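**Trestle table** - a table made of a loose top laid over two or more separate supports (trestles). One of the oldest table types in Europe, still sold everywhere. See also: folding table, workbench.

## History

Common in medieval halls. Top came off after the meal, went against the wall, floor free for sleeping or dancing. Fixed-leg tables took over in richer houses later on, but trestles stayed in kitchens, barns, churches and at markets. Paper hangers still use a light version.

## Construction

Top: boards, a single slab, or panels butted together. Long tops are often split in 2 for carrying, with a seam across the middle. Supports: A-frame, T-shape or X-shape. A stretcher bar between them stops the rocking, usualy held with wedges or pegs. Cheap modern ones skip the stretcher and use a hinge and chain instead.

## Regional types

- **Judcombe trestle**: heavy oak, three feet per support. Market use. Local market had 34 of them at its peak, 10 still in use.
- **Srithong bench-table**: low, teak, sat at on the floor. Top lifts off for washing.

## Modern makers

Stesico sells a flat-pack version with a white top. Gitenico makes steel supports only, buyer finds thier own top; first run was 1000 pairs, sold out by April.

## Care

Wipe down, dry the seam. Store tops flat, not leaning, or they bow. Check pegs once a year.

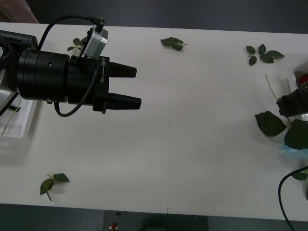 Bowed tops can sometimes be flattened with weights over a few weeks. Solid wood only.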